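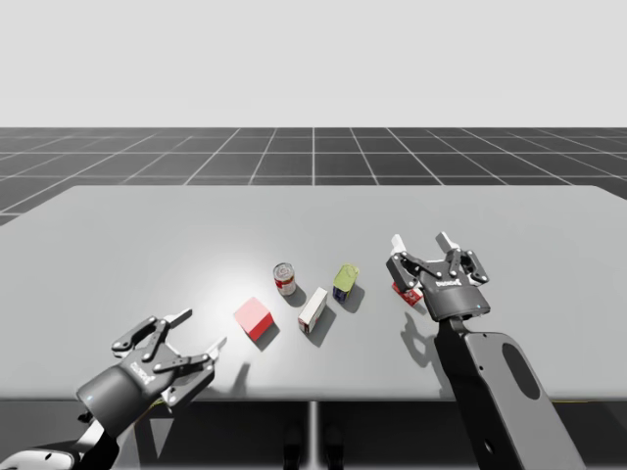 Lists > Taturbridge Shared Workshop > Arms and grippers

Re: two-arm build, sim before metal?

Hi all,

Sunita Mbeki wrote:
> Are you still running everything in the simulator, or have you
> bolted anything down yet? I've got 26 mm ply going spare if the
> bench needs a new top. Also, which objects are you testing with?

Still in the sim, and staying there till September I think! Ply very welcome though, yes please.

Objects are the red cube, the soup-type can, the little white carton, the yellow-green one with the navy band and the small red-and-white thing over by the right arm. The cube is the left arm's job for now – it comes in low from the near edge with the fingers open, and I've stopped fiddling with that approach. The right one I've parked higher up, fingers wide, and I'm still not happy with it. I ran Zamora (my planner script, sorry about the name) 100 times last night and it clipped the bench on 6 of them, all on the right arm. I suspect my table height is wrong by a smidge.

Could somebody measure the real bench at Grulby for me, floor to top? Mine's a guess.

Cheers, and bring the ply!

We use cookies to remember your list settings. Accept | Manage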